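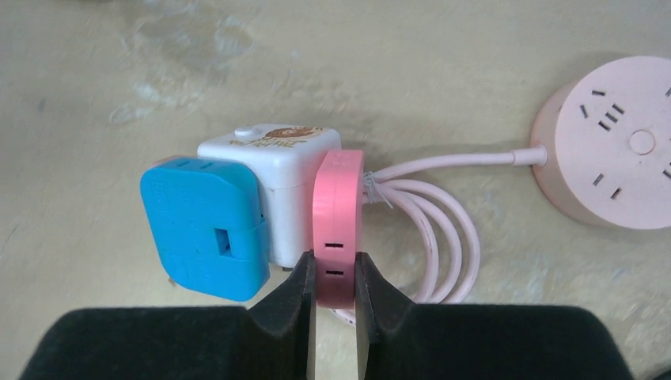 ## 5. First grips on awkward stuff

OK, so by now both arms are bolted down, they home without complaining, and you've got Mallomik running on the laptop (if not, go back to section 4, I'll wait). Now for my favorite part: picking things up that weren't designed to be picked up!

I use travel plug adapters for this. They're blocky, they stack and snap together, they have cords hanging off them, and I had a whole drawer full. Foam cubes are easier, but I spent most of March on foam cubes and the arms learned nothing except foam cubes.

> **Caution:** Nothing you grip should be live. Pull the cord at the wall end before an adapter goes anywhere near the fingers, and check it again after every coffee break. Metal brackets and open socket slots are a bad mix.

### 5.1 Padding and finger width

1. Power the arms off at the Zaveven supply. Really off, so the joints go slack, and keep a hand under the forearm while they do.
2. Pad the inner faces of the fingers. I like dark foam, but anything with some grab to it will do.
3. Power up and run `home_both`.
4. Set the maximum opening to 46 mm in the Mallomik config. My first try was wider and the fingers kept knocking the neighbor piece over.
5. Close on one adapter at low force and give it a little tug by hand. If it slides, raise the force one notch and try again.
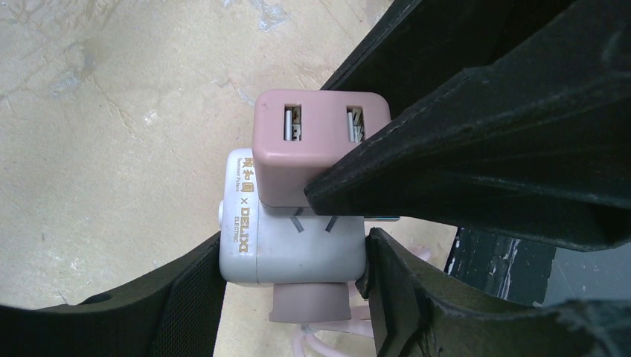 *Fig. 5-1. Cube adapter with the pink block on top, held between padded fingers.*

Stacked pieces are where it gets fun. Go for the block you want to move, get the fingers flat against it, and creep in. I wrote the default close speed as 341 in the config (those are motor ticks, don't ask me to convert them) and it's fine for one piece on its own. For a stack I cut it in half.

**Note:** Padding wears out fast on hard corners. Mine gets fuzzy and scuffed and still works for ages, so swap it when the grip slips, whatever it looks like.

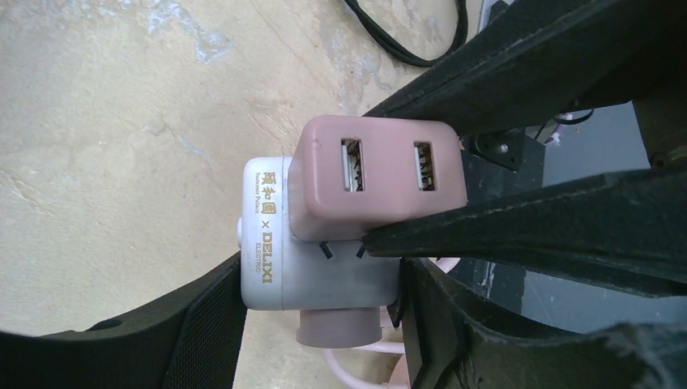
Cords are the other headache. A stiff one acts like a spring and will twist the adapter right as you lift, so loop it loosely and leave some slack on the table. Arne Wegener, who shares the shop with me, tapes his down. I tried that and hated peeling it up between runs.

### 5.2 Bringing in the second arm

6. Jog both arms toward the middle of the table until the grippers are almost touching, then back each one off by a finger's width.
7. Save that pose as `meet`. You'll use it constantly.
8. Swing both shoulders through their full range by hand and watch the cables.
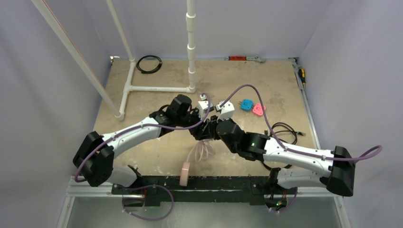 If a cable goes tight anywhere in that swing, re-route it now, with a nice fat loop at the shoulder. I snapped a connector on the right arm by skipping this, and Reuter took forever to ship me a new one.

9. Run `meet` at quarter speed with your thumb on the stop button.
10. If Mallomik throws error 357, one arm thinks it's inside the other one's space. Re-home both and go back to step 6.

Handing a piece from one gripper to the other is in section 6.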